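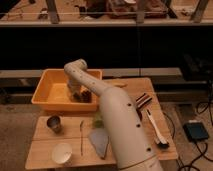 Sorting table, orange bin at the back, two cups at the left.

Small Things, Sorted – Flirnstead
Gallery page 9 of 27

The Flirnstead pages cover tables and benches where small items get sorted before they go on a shelf. The earlier pages, from Zidorthorpe, were mostly deep drawers and jars. Shallow bins come up more from here on, and so do mixed lots, where a cup might share a table with a stick, a scrap of something green and whatever else was in the box.

Notes on this page

The table. Light natural wood, in two sections, with the front one lower than the back. The bin is on the back section and most of the small items are on the front one. A faint line across the front marks a seam between boards.

The bin. Orange plastic, rectangular and shallow, with flared sides and a flat bottom. There is a small dark brown object in it. Low sides make it easy to see what has gone in, but a bin like this fills up fast. For anything tall, the deeper tubs on the Temidholm pages are a better choice.

The cups. One is dark metal and short, the other is white paper. Metal cups are good for screws and other heavy bits. Paper ones tip over too easily for that, though they are fine for buttons or dry seeds, and you can write on the side.

The sticks. A thin, flat one in light wood is to the right of the bin, and a thin dark one lies on the front section. Long, thin things are a nuisance in a shallow bin. We keep ours in a tall jar or tie them in a bundle with string.

The green piece. It could be leafy or only crumpled, so it went on the list under "other." That heading is longer than we would like, with 70 entries so far.

About the lists

Every table gets the same 3 headings: containers, long pieces, other. Color was tried as a heading for a while and dropped – too many things were brown. Items are listed once per table, even if the same kind of thing turns up again on a later page.

Page 10 stays at Flirnstead and moves on to shelves. The Zúñiga pages come after that and will be added in October. Corrections to the lists are welcome through the contact form. Please include the page number.

Previous: Zidorthorpe, jars and drawers
Next: Flirnstead, shelves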